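**Laundry room and clothing swap: what changes this summer**

The Paewai building's clothing swap has moved from the lobby to the second-floor common room, and it will stay there until the lobby tiles are replaced. Drop-off hours are the same as before. Bring clean clothes only, and please check the pockets. In February we found two sets of house keys and a bus pass, and the bus pass is still in the office if you think it might be yours.

Archie Crichton is running the swap again with Ju-won Yeom. They took in 716 pieces last season, and 134 of those were children's sizes, which went first. This time they would like more of the following:

- winter coats in any adult size
- school clothes
- plain work shirts and pants

They have enough T-shirts. Shoes are fine if they come in pairs and the soles are in good shape. Underwear, swimwear and pillows can't be taken.

Spare hangers are welcome too, as long as they aren't bent. 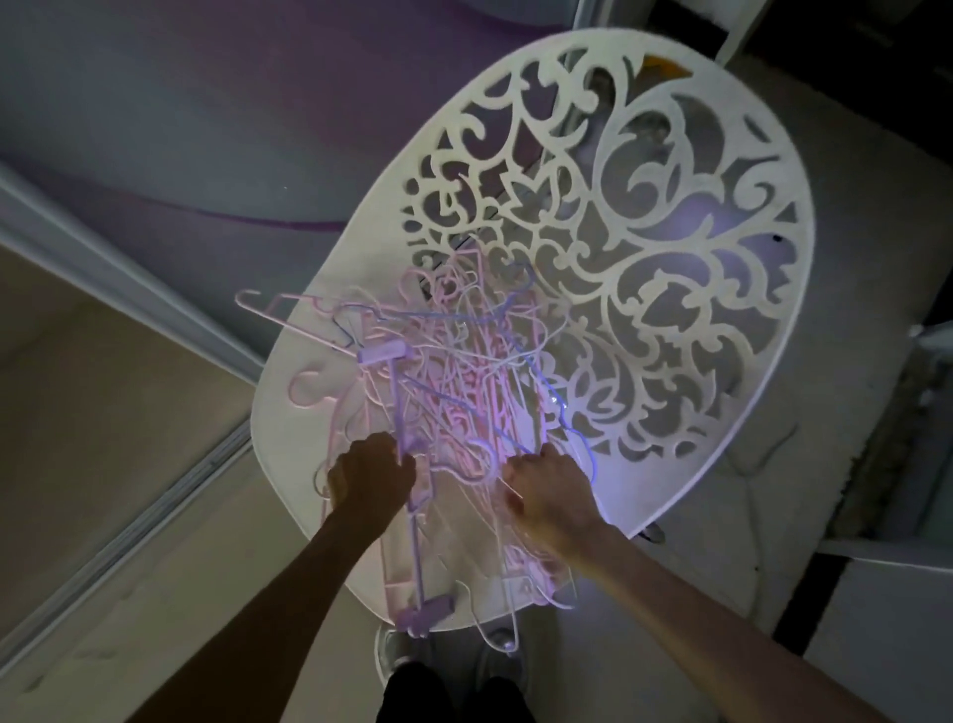 *Hangers on the white table.*

Anything left over goes to Fustby, the thrift store on the corner of Aleo Street. Fustby has asked us to send clothes folded and in bags, with adult and children's items kept apart. Last season's bags were mixed and their staff had to sort them again. Bayu Wibisono will drive the bags over and has room for one passenger who can lift.

The laundry room has new hours as well. It now opens at 6 a.m. and closes at 10 p.m., with the last load in by 9. The two dryers nearest the door were serviced by Flirero and are back in use. The third is waiting on a belt. If a machine takes your money and doesn't start, write the time and the machine number on the sheet by the sink, and In-ho Hyun will refund you from the office. There were 17 refunds in the first half of the year, nearly all of them from the same washer, and that washer has been replaced.

A few people have asked about drying clothes on the balconies. The lease allows a folding rack below the height of the railing. Lines strung between balconies are not allowed, and clothes may not hang over the front of the building. 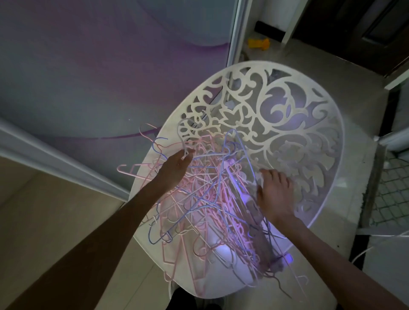 *Pink, white and lavender-blue hangers.*

Kai Kleinschmidt has offered to show people how to sew on buttons and fix hems during the swap. Bring your own thread if you need a certain color. The sewing machine in the common room can be used, but ask Kai for the foot pedal first.

The next swap is July 24, 2022, from 10 a.m. to 2 p.m. Questions can be left in the box for apartment 123.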